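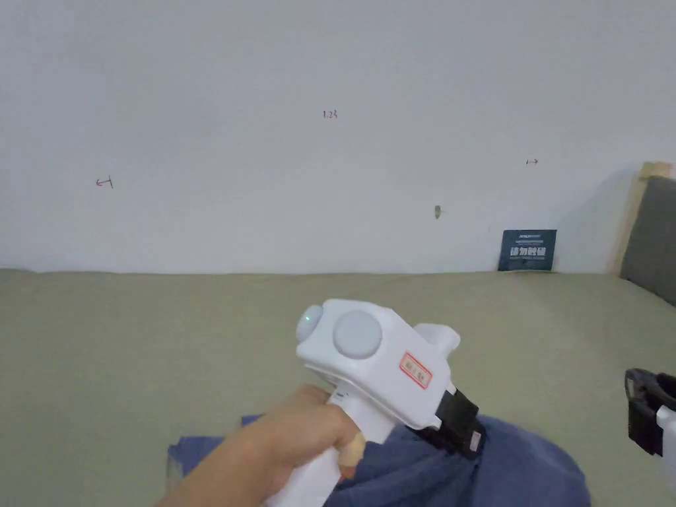
The Made Bed and What Gets Left On It
Speaker notes, Misstead Homes Evening, 2019-02-11

Doors early, people late. Room holds 100 and is set out for 100, so ask everyone to come forward before starting. They won't. Ask anyway.

Water on the lectern. Sheet, duvet cover and jumper in the blue bag under the table. Check the folding bed is locked open before leaning on it (see Kirui, last year).

OPENING

Good evening. Thank Gitau for the introduction, whatever he has said in it. If he has called me an expert, let it go. If he tells the one about the mattress in the stairwell, let that go too, but say it was his mattress.

I've been making beds for other people for most of my working life. First in a guest house, then in furnished lets for Collby, where I still do the changeovers. In that time I have been thanked for the bed twice. I have been asked about the wifi every single day.

Hands up who made their bed this morning. (Wait.) Hands up who pulled the duvet up over whatever was there and went to work. (Wait longer. The same hands go up, plus the honest ones.)

Tonight is in three parts. The sheet, the thing on the sheet, and the wall. Questions after that, then tea.

PART ONE: THE SHEET

Hold up the sheet. Let it drop open. It will have creases from the bag, so don't apologise for them, you are about to talk about them.

A sheet goes flat at the far side first. The side against the wall gets tucked, smoothed and forgotten because nobody can reach it again. The near side takes the sitting, the kneeling, the suitcase and the dog. Run a hand over any bed after lunch and you will find the day's business all along the front edge.

So, for a bed pushed against a wall, do the far side properly the first time. Pull the bed out if it will move. Tuck the long edge, push it back, then work towards yourself. Leave the near side till last and don't fuss over it. It will be creased by teatime and you will have done the creasing.

Colour. At Collby we used to have white. White looks marvellous for the length of a photograph. We then went over to a sort of dull green-brown that the supplier calls "Olive Stone" and Faith Lukumay calls "army porridge". Faith was against it. She is still against it, but she also does the laundry returns, and I notice she has stopped sending me pictures of tea stains.

(If Faith is in, she will say something here. Allow it.)

Cost, for those who like a figure. Changing over every bed on our books came to £1,915, delivered. That got a gasp at Kirui. Pause in case it gets one here.

DEMONSTRATION

Fit the sheet to the folding bed. Talk while doing it. Things to say:

Corners: far two first. If the last corner won't go on, the sheet is sideways. It is always sideways. Take it off without comment and turn it.

Smoothing: use the forearm, palms drag. Sweep from the wall outwards so the slack comes to the near edge where you can get hold of it.

Ironing: no. Somebody will ask what their mother would say. I never met her. The answer is still no.

Allow eight minutes for all of this. It took almost that long at Tonico with a bed that behaved.

PART TWO: THE THING ON THE SHEET

Take the jumper out of the bag and throw it on the bed. Don't arrange it. Step back and look at it as if it had nothing to do with you.

Every made bed has one of these within the hour. Too clean for the wash, too worn for the drawer. It has a place in the house and the place is the bed, until bedtime, when it has a place on the chair. In the morning it comes back. Some garments have been making this journey for years and have never once been worn on the way.

My professional view is that you will not stop this. I have read the books. The books say everything should have a home. The jumper has two and commutes.

What works in our lets is a hook, low down, on the bed side of the door. It has to be a single hook. We tried a row of them in the Misstead flats and within a month each row was a coat rack with a door somewhere behind it. One hook holds one jumper. When a second turns up, somebody has to make a decision.

Folding. If you must leave clothes on the bed, fold them once. Don't make a shop fold of it. Pick the thing up by the shoulders, halve it, lay it down. Show this with the jumper. It takes less time than describing it, so stop describing it.

Dark blue and denim: a warning for people with pale bedding. New indigo cloth can rub off. I've had a pillowcase come back with what looked like a weather map on it. Keep new jeans off a pale sheet until they have had a few washes. (Faith will nod at this. It may be the only time tonight.)

Question for the room: what is on your bed right now? Take four or five. Last time we had a cello, a tax return, and somebody's grandson. Don't try to top these.

PART THREE: THE WALL

Move away from the bed. People look at the bed when they come into a bedroom and at the wall when they are lying in it, and those are two different audiences.

Ask who has pen marks on a bedroom wall. Ask who knows what all of them mean.

You know the sort of thing. A number with a decimal point and no units. A small arrow, very sure of itself. A line where the shelf was going to go, from the weekend when there was going to be a shelf. Whoever wrote it knew exactly what it meant and expected to paint over it by March. They didn't say which March.

I'm fond of these. I'm also paid to get rid of them, so:

Pencil: a clean soft rubber, then a barely damp cloth. Try it low down first.

Biro and felt pen: washing-up liquid in warm water, gently. Cheap matt paint comes off before the ink does, and then you have a shiny patch with a number in it.

Anything that comes through fresh paint: stain block first, then paint. Putting on a third coat and hoping is not a method, though I have seen it used by Gitau.

Before you clean a measurement off, write it down on paper with a word next to it. "Height of shelf." "Width of wardrobe." "Sorry, no idea." Put the paper in the kitchen drawer. Next time you move, leave it there for the next people, who will ignore it and write on the wall.

Better still, use low-tack tape and write on the tape. Pass the roll round. Try to get the roll back.

HEADBOARDS (only if running short)

Padded headboards collect dust along the top and hair oil in the middle. Soft brush on the vacuum, monthly if you're good, and before visitors if you're like me. Where a padded panel meets a wooden post there is a gap, and in that gap are your hair grips and, at Tonico, a set of keys we had changed the locks over.

Don't lean heavily on a headboard to see if it's firm. Tighten the bolts first and then see.

QUESTIONS

Likely ones, with answers.

How often should sheets be changed? Weekly. Then look round the room and say fortnightly.

Do you make your own bed? Yes. (This is true. Faith may be asked to confirm. She can't.)

Top sheet or no top sheet? Don't be drawn. This went on past closing at Kirui and two people left separately who had arrived together.

Is it better to let the bed air first? Yes, fold the duvet back and leave it while you have breakfast. It is also the best excuse ever devised for an unmade bed, and you may quote me.

The man about mattresses: if he's in, take his question last.

AFTER

Fold the bed before tea is served or somebody will sit on it. Sheet and jumper back in the blue bag. The hall wants the lights off in the side passage, switch is behind the piano. Gitau has the key.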